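Home Shop Arms Spares Support Contact

Wotari Joint Brake Kit – for kitchen arms

I sell this kit because I needed it myself. Back in August my arm lost power halfway through a reach and the elbow just sagged, slowly, until it was leaning on the counter. Nothing broke, but I stopped trusting the stock brake that day! The old spring had gone soft after 2,752 hours, and the controller never logged a fault.

The kit replaces the spring and pads in all 6 joints. Kill the power and prop the arm up before you open any cover – please don't skip that, an arm with its brake out will drop on your hand.
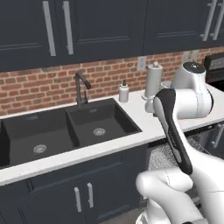
Fashola wrote in to say the elbow still crept a little after fitting, and asked if the pads were bad. They weren't. New pads need bedding in, so run the brake test 8 times at low speed and check again. If it still creeps after that, stop using the arm and send me the log.

Ships from Clullthorpe in 3 days. Page updated 06/11/2023.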